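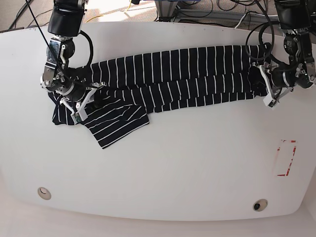 Item 4: navy striped garment drawn out along the white table.

Purnlow Garment Care Working Group
Minutes of meeting, 3 October 2021, Drernthorpe workroom

Chair: Reiko Kudo
Minutes: Ildikó Fülöp
Apologies: Felholm stores (no delegate sent)

1. Previous minutes
Accepted with one correction. Under Laundering, "tumble, low" should read "line dry, shade". I. Fülöp to amend the filed copy.

2. Matters arising
2.1 Replacement care labels from Wada have been received. Order was for 3000; delivery docket agrees. Colour of the print is darker than the proof but legible. Accepted.
2.2 The shelving quote is still outstanding. Carried over.

3. Fold standard for striped tops
3.1 R. Kudo tabled draft 6 of the fold sheet. Stripes are to be used as the alignment reference for the body fold. On plain garments the side seam remains the reference.
3.2 It was noted that draft 5 gave no instruction for sleeves on long garments. Draft 6 has them laid across the body before the first lengthwise fold. I. Fülöp asked that the diagram show the sleeve on the near side first. Agreed.
3.3 Finished width to stay as per the existing shelf module. A narrower fold was discussed and not adopted.

4. Handling of dark pinstripes
4.1 Discussion of stretch. When a piece is held at both ends and pulled long, the layers overlap and the stripes on the lower layer go out of line with those on top. Small wrinkles gather toward one end. The meeting agreed that tension should be the least needed to clear the table surface, and that the piece be set down before the flap is squared.
4.2 Loose corners. A flap left hanging at an angle is to be brought parallel with the main band before any fold is made. Wording to go into draft 7. 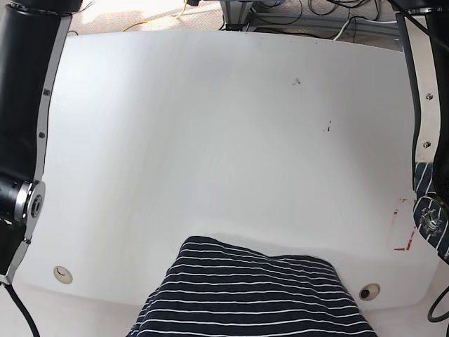

Item 5: table surface, with striped cloth bunched at the front.

5. Work table
5.1 Two small dark marks near the centre of the white top. R. Kudo to try the grey eraser pad on the smaller one and report back. No solvent to be used on the matte finish.
5.2 The red tape outline at the right has faded and is only partly there. To be lifted and relaid as a complete rectangle to match the fold sheet.
5.3 Cloth is not to be left bunched between the two round holes at the front. Pieces awaiting work go in the tub.

6. Wrinkle recovery
6.1 Sheet 618 (creasing, knits and light wovens) was reviewed. The grading relies on stripe deviation, read across the upper part of the piece where the spacing is most even.
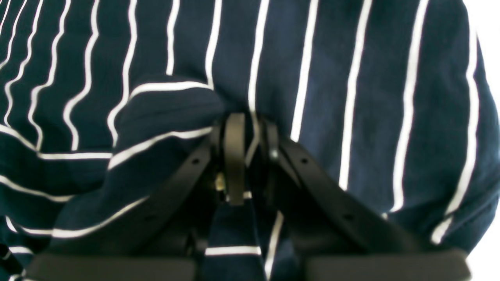
6.2 I. Fülöp considers the present grades too coarse for fine white stripes on navy, as a gentle wave and a rolled fold can receive the same mark. A split of the middle grade was proposed. Agreed in principle; she will circulate wording.
6.3 Steaming before grading is not permitted under the current sheet. No change.

7. Other business
Felholm to be asked again for the hanger return tally. Iron cord at the second bench to be tested and tagged.

8. Next meeting
February, same room. Draft 7 to be circulated beforehand.

Meeting closed.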